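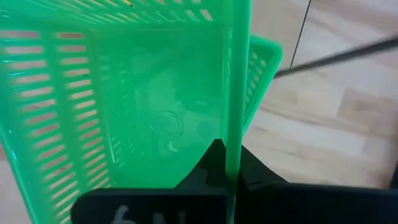 Three weeks with the Zamus gripper kit

9/11/25

Right, I promised a proper write-up of the Zamus once I'd had it long enough to be annoyed by it, and I am now thoroughly annoyed by two things and very fond of the rest, so the time has come.

For anyone who wandered in from the bread posts (hello, the sourdough will be back), I've got a small second-hand robot arm, bought in July from a chap clearing out his workshop. It came with no hand. You'd think an arm with no hand would be cheap, and it was, and then you go shopping for a hand and find out where the money went. The Zamus kit is made by a little firm called Jeltow. You get a two-finger gripper, a small camera to go with it, a box of fixings, a cable long enough to trip over and a licence for their software, Flurnelon, which I still can't say out loud with a straight face.

I paid full price, which was £200 plus delivery. Jeltow don't know I have a blog and I doubt they'd care!

Putting it together

The leaflet says an evening. It took me two, but one of those was spent looking for a hex key that was in my dressing gown pocket. The parts are bagged by step, the bags are numbered, and somebody at Jeltow has clearly watched a normal person build one, as the fiddliest bit (getting both fingers to meet squarely) gets a whole page of its own with decent drawings. I wish they'd taken as much trouble over the camera bracket. There's one bolt in there that you have to do up blind, by feel, with the tip of your tongue sticking out. I dropped it inside the housing twice. Buy a magnetic screwdriver before you start and thank me later.

Once it's on, it's on. I've had no wobble, and I check for wobble more often than is healthy.

My one grumble about the hardware is the cable. It's stiff, and it wants to spring back into the loop it was packed in, so for the first few days it kept nudging the arm as it turned. I've now got it tied back in three places with the soft sort of garden tie you use on tomatoes. A bendier cable would have cost them what, a quid? It's annoyance number one.

What I've been doing with it

Baskets, mostly. I've got a pair of bright green plastic ones with slots all round the sides, and they've turned out to be a cracking test for a gripper. You can't get hold of one round the middle, so the arm has to come down from above and pinch the rim, one finger inside and one finger out. The rim is smooth and shiny and a bit fat, and it isn't much of a target. Come in slightly crooked and a fingertip lands on top of the rim and shoves the whole thing across the floor.

The photo at the top came from the gripper's own camera, with the fingers closed on the rim of the near basket and the other one poking out behind. I love this view. It's a bit like peering over the edge of a cliff. You do get a lot of shiny green plastic and not much of the rest of the room, and anything on the floor goes soft and blurry, but what you want to know is whether the rim is between the fingers, and you can tell at a glance.

I also tried it on a tea towel (easy), a wooden spoon (easy if it's lying the right way, hopeless if it isn't), a tennis ball (shot across the room and frightened me) and an empty egg box, which it crushed, because I'd left the squeeze setting where it was for the baskets. My fault entirely. There's a slider for it in the software and it goes from "gentle" to "firm" in small steps. Gentle will hold an egg box. I haven't dared an egg.

I kept a tally of the basket goes in the back of my recipe notebook, for a bit. After 132 tries I got bored and stopped writing them down, so I'm not going to give you a score as if I were a laboratory. My general feeling is that the early ones were dreadful and the later ones were mostly fine, and most of that was me learning where to put the basket.

The software

Flurnelon is a funny mixture. The teaching part is lovely. You hold down a button, move the arm by hand to where you want it, let go, and it remembers the spot. Do that a few times, string the spots together and you've got a little routine. I had a basket going from one side of the rug to the other on my first afternoon and I made everybody in the house come and look.

The camera part is where it gets patchy. It's meant to find the edge of a thing for you and line the fingers up. On a matt surface in flat daylight it does that very nicely. My baskets are glossy, and when the lamp is on you get pale streaks of light all over the plastic, and the software will now and then decide that a streak is an edge and go for it with tremendous confidence. I've seen it try to pick up a reflection four times running. Annoyance number two!

I emailed Jeltow about it expecting nothing and got a reply the next morning from Uthai Phromma on their support desk, who asked for a few pictures and then told me to turn the brightness down in the advanced menu and to draw the curtains on the window side. I did both and it's a good deal better. It still has its moments in the evening. Uthai says a fix for shiny things is on the list, with no date attached, and I'd rather hear that than a made-up date.

One more moan while I'm here. The software asks if you want to sign up for the paid plan every single time you open it. I don't. The free one does all I need. I've told it so, politely and then less politely.

Slots are sneaky

A small thing I hadn't thought about before I started. When a basket has slots in its sides you can see the floor through them, and so can the camera. My floor is pale with a wood pattern, so through the holes you get little flashes of cream and pink next to all that green. I'm fairly sure it muddles the edge finder a bit, since I tried a plain-sided washing-up bowl and had far less bother. I haven't tested it properly. If you have, tell me in the comments.

I asked my friend Yupin Prasertsri about it (she used to work with much bigger arms than mine, the sort that live behind a fence) and she told me to stop asking the camera to be clever and just put the baskets in the same place every time. I've stuck some tape on the floor since. It's a bit like cheating and it works a treat.

The floor itself was another story. Our house went up in 1939 and there isn't a level room in it, so the arm's idea of "straight down" and the basket's idea of "straight down" don't agree. The fix was a folded bit of card under one corner of the arm's base. Very high-tech. If your gripper keeps catching the rim on one side only, get a spirit level out before you blame the kit, which is what I should have done instead of writing a sulky forum post that I've now deleted.

Noise, heat, all that

It whirrs when it closes. It's a low, busy sort of whirr, nothing dreadful, and I can have the radio on over it. After around 20 minutes of steady work the housing is warm to the touch but I wouldn't call it hot. The dog ignored it from day one. The cat has been asked to leave.

Would I buy it again?

Yes, I think so. I looked hard at the Ledesma gripper before I ordered, and that one has softer fingers that would probably be kinder to egg boxes, but you have to buy the camera separately and by then you're well past what I wanted to spend. If you mainly want to pick up squashy or delicate things, have a look at it. For edges and rims and handles, the Zamus fingers come to a nice narrow tip and get into places I didn't expect them to.

If you do order one, get the spare pack of fixings at the same time. I didn't, and I've paid postage twice for one tiny bolt (yes, that bolt).

Next I want to see if it can take one basket out of another when they're stacked. I had a quick go last night and picked up both.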